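Sillden (television series)

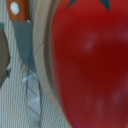 A red, tomato-shaped object with green, pointed sepals

Sillden is a comedy television series created by Snežana Stojanovska and Eleni Obradović. It ran for four seasons and 52 episodes. The story follows two cousins, Mira and Dunja, who share a small apartment above a closed cinema and try to keep their jobs at a regional phone company called Plustell.

Development
Stojanovska and Obradović met while they were writing sketches for the radio program Andeck. The first version of Sillden was a web series of 11 short episodes, filmed mostly in the apartment of Obradović. The web episodes had no script for the secondary characters, and many of these parts were played by friends of the authors. When the series moved to television, the length of an episode was extended to 25 minutes and Vesna Dervishi joined as director.

Cast and characters
Stojanovska plays Mira, the older cousin, who likes to make plans and does not finish them. Obradović plays Dunja, who lies to her mother about her salary in almost every episode. Kalliopi Stan appears from the second season as Mrs. Falcão, the owner of the building. Her role was at first written for one episode only.

Themes
Critics have often discussed the way in which the series treats money between women friends and relatives. Radka Popescu wrote that the quarrels about rent are "the real love story of the program." Other reviewers found the third season weaker, especially the episodes in which Mira leaves the city, and considered that the men in the series remain too simple.

Broadcast
The first season started in January in a late slot, at 11 p.m., and was moved to 9 p.m. from the second season. The final episode has a double length and does not use the opening song.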